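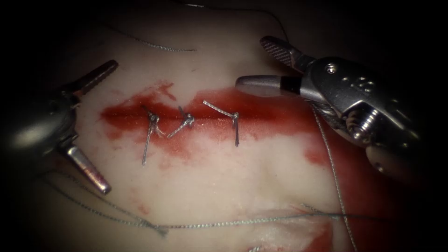
1. Background and Purpose

Closing a wound with separate, individually tied stitches is one of the first skills taught in any surgical course. The stitches are known as interrupted sutures. Each one is passed through both sides of the cut, tied, and trimmed before the next is started, so a failure in one knot does not undo the rest of the line. The technique is slower than a continuous stitch and uses more thread.

The present report was prepared for the second-year design and practice module, July 2022. It concerns the practice pad as a teaching aid: how a synthetic pad is prepared, how a straight cut in it is closed, and how the finished closure should be judged. The closure at the head of the report consists of three tied interrupted sutures of gray braided thread, placed across a linear incision in a pale pad with red simulated blood along the cut. It served as the reference closure for the discussion in Section 4.

2. Materials

Two types of pad were considered. The Rondo pad is a single-layer pad sold for beginners. The Macedo pad has a firmer upper layer over a softer base, and costs more. Both can be cut several times before they must be thrown away, provided the cuts are kept well apart.

Simulated blood was mixed in the teaching laboratory from a powder supplied by Wovholm. One batch makes 300 milliliters and keeps for up to 90 days in a closed bottle. It stains cloth and unsealed work surfaces, and trays should be lined before it is poured.

Braided thread was selected for the exercise. It holds a knot well and is easy to see against a pale surface. It is also stiff, and cut ends tend to stay where they fall.

3. Preparation of the Pad

3.1 The pad is placed on a flat, non-slip surface and secured on all sides. A pad that shifts during tying will give uneven tension, and the student may wrongly blame the knot.

3.2 A straight incision is made in a single pass. Repeated short passes leave a ragged edge that does not meet cleanly when drawn together.

3.3 Simulated blood is applied along the incision with a dropper. The amount is left to the instructor. A heavy application hides the edges of the cut and makes needle placement more difficult, and for a first attempt it may be left out altogether.

3.4 Thread is cut to working length before the exercise begins. The module allows 200 millimeters for each suture.

4. Discussion of the Closure

4.1 Direction and spacing

An interrupted suture should cross the incision at a right angle. A slanted stitch pulls the two edges past each other and leaves a step in the surface. All three sutures in the reference closure cross the incision perpendicular to it, and on this point it may be used as a model.

Spacing is harder to assess from a short row. The sutures occupy roughly the central third of the stained area. It is common to begin in the middle of a cut and work outward, and students should be told in advance whether a partial or a full closure is expected of them. The written instructions for the module were unclear in this respect and several groups read them differently.

4.2 Knots

In the reference closure the knot of the leftmost suture is small and lies on the incision line. The middle knot is slightly raised. Current teaching in the module is that the knot should be drawn to one side, off the cut itself, where it presses less on the healing edge. A pad does not heal, and the fault is therefore easily overlooked in practice. We recommend that knot position be given its own line on the marking sheet.

4.3 Tails

Tail length showed the greatest variation. The leftmost suture has one long tail that ends well below the stained area, while the middle suture has short tails. A loop of thread from the middle suture also curves down toward its neighbor, so that the two nearly touch. Long tails and loose loops can be caught when the next stitch is tied, and they make the row difficult to inspect. Tails should be trimmed to an even length as each knot is completed.

4.4 Effect of the simulated blood

The red color is thicker and darker along the cut and thins to pinkish streaks at its edges. Under these conditions the thread remains easy to follow, but the edges of the incision do not stand out as they would on a clean pad. Marking should be done twice where time allows, once with the pad as left by the student and once after it has been wiped.

5. Limits of the Report

No strength test was carried out on the sutures. The Nemik tension gauge requested in October had not been delivered when the report was written. Remarks on knot security are accordingly left out, and the discussion is confined to placement, spacing, and finish.

6. Recommendations

The instructions should state the number of sutures required and where the first is to be placed.

The marking sheet should list direction, spacing, knot position, and tail length as separate items.

Simulated blood should be introduced only after a student has completed one acceptable closure on a clean pad.

Used pads should be labeled and kept until marks have been confirmed.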